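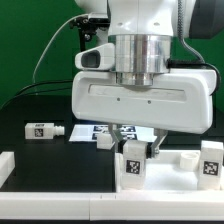
It took me most of a morning to stop rushing, one operator from the January round told us, and after that the work got a lot easier. We had asked what a new starter should know before applying. The same operator said the job was quieter than expected and that the notes took more care than the driving.

Tristent is looking for demonstration operators to join the Trirum project at our workshop in Flureck. Operators guide a robot arm by hand controller through short handling tasks while the system records what the arm does and what the cameras see. The recordings are used as examples for a learning system. No background in robotics is needed and full training is given.

Role: Demonstration operator (part-time, fixed term)
Place: Tristent, Cabral Yard, Flureck
Hours: 20 per week, in morning or afternoon shifts
Pay: £19 per hour, training included
Closing date: 15 July 2026

The work

You will sit at a desk beside the arm with a controller and a screen. Each example starts with the arm in its home position and the parts set out according to a start card. You pick up the part named on the card, carry it to its place, set it down, let go and bring the arm back. Then you press save or reject, lay out the parts for the next card and go again.

The current tasks use small white parts with printed square markers on them, a shallow tray and a gripper with two fingers. The markers let the software work out where each part is, so they have to be kept clean and must not be picked at. A marker that is lifting or scratched gets reported and the part is swapped. 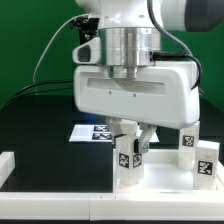
Speed is not what we pay for. A good example is one smooth attempt with a clear start and finish, and we would sooner have a slow one than one with a lot of jerking about over the tray. You will also be asked to record recoveries, where the part is deliberately gripped a little off and you put it right. These are harder than they sound and nobody is expected to do them in the first week.

After each block of cards you fill in a short log. It asks which cards you did, which attempts you rejected and why, and whether anything on the bench was moved. If you knock a camera or a cable, write it down, even if everything looks the same afterwards. A small shift that goes unrecorded can spoil a whole shift's work.

The January round gave us 3295 saved examples. The target for this round is 3000, with a larger share of recoveries and more variation in where the parts begin. Operators do not have personal targets. We look at reject rates only to find out which cards are badly written. 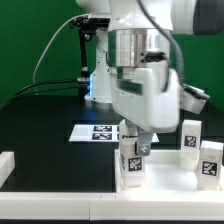

Gripper closed on the top of a block in the tray, with two more blocks to the right.

What we are looking for

You should be patient with repeated work and able to keep your attention on it for the length of a session. You need steady use of at least one hand and enough sight, with glasses or lenses if you wear them, to judge small gaps on a screen. The controller can be set up for left or right hand. The desk height can be changed, and the work can be done seated throughout apart from laying out the parts, which a colleague can do for you if needed.

You should be able to write a clear sentence in English about what went wrong. We do not ask for qualifications. People who have done sewing, model making, lab bench work, packing or dental work may find the pace familiar, but please do not hold back from applying if you have done none of those. Experience of video games is neither a help nor a hindrance as far as we can tell.

Applicants must be 18 or over and have the right to work in the UK.

Training and shifts

The first two shifts are training. You will learn the stop button before anything else, then the controller, then the cards. Practice examples are deleted at the end of training and do not count towards the round.

Sessions at the arm are broken up with time away from the screen. Breaks are paid. Lunch is not, though there is a kitchen with a fridge and microwave. Bicycles can be left inside the yard gate – car parking is limited and has to be asked for in advance. 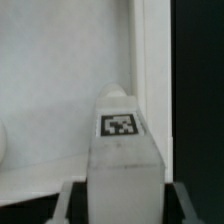

Every example is recorded from more than one camera, including a small one near the gripper. The cameras are pointed at the bench and there is no sound recording. If your hand or sleeve gets into a take while the arm is moving, stop the arm and reject the take. Your name is not stored with the examples. Each operator has a number, which is used for pay and for checking logs, and the list matching names to numbers is kept separately by the office.

How to apply

Send us a short message through the contact form on this site, with "Trirum operator" in the subject line. Tell us which shifts you could do, when you could start and anything we should know about access or equipment. A CV is welcome but not required. There is no need for a covering letter.

We will invite people to a paid trial at the arm, lasting one hour, followed by a short talk about the hours. Everyone who comes to a trial will hear back either way. If you worked on the January round and would like to return, say so in your message and you can skip the trial – you will still need to do the stop button training again.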